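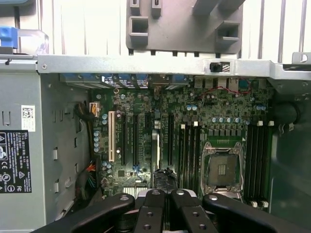 Inside the workstation, with the power supply on the left and the motherboard in the middle.

Getting to Know the Inside of a Desktop Workstation Before You Clean It

If you have never had the side off a big desktop computer, the first look can make you want to put it right back on. I remember that feeling well! My first one sat open on the dining table for a whole evening while I walked past it and found other things to do. So before we touch any dust, let's spend a few minutes finding our way around.

What you'll need

A soft brush (I use a Jondia paintbrush, never dipped in paint), a can of compressed air, a screwdriver, and a towel to lay the case on. My can holds 400 ml and lasts me several cleanings. A cup of tea is optional, and it lives on another table.

Before you start

Shut the computer down, switch it off at the back, and pull the power cord out of the wall. Press the power button once with the cord out. Then touch a bare metal part of the case, and do it again whenever you come back from a walk across the carpet.

Finding your way around

Start with the power supply, the gray box with the labels on it. Ours has a barcode sticker and, lower down, a black label with small white print and the name DELL near the top. Take a picture of that label with your phone while you're in there, it saves so much kneeling later on. Never open the box itself, even if you can see fluff through the vents.

Next, look for the silver metal bar running across the case. Leave it in place for an ordinary cleaning. Along the rear edge of the motherboard are the expansion slot covers with their blue tabs, and next to them the backs of the ports, where USB and network cables plug in from outside. Blue plastic is a friendly sign on many machines, as it often marks something meant to be moved by hand, but do check your manual before you pull on anything.

Cleaning

1. Brush along the slot covers and the bar with light strokes, toward the open side of the case.

2. Hold the can upright and blow short puffs between the slots. If there's a fan close by, keep a finger on it so it doesn't spin.

3. Go gently near thin wires, like the red one that loops in front of the ports here. Brush beside them and let the air do the rest.

Chaiwat Sombatkul, who taught the evening repair class I took in Brerkent, had us take a second phone picture before closing up and compare it with the first. I still do that every February, when this machine gets its yearly turn on the towel.

When both pictures match, put the side panel back, plug everything in, and switch on.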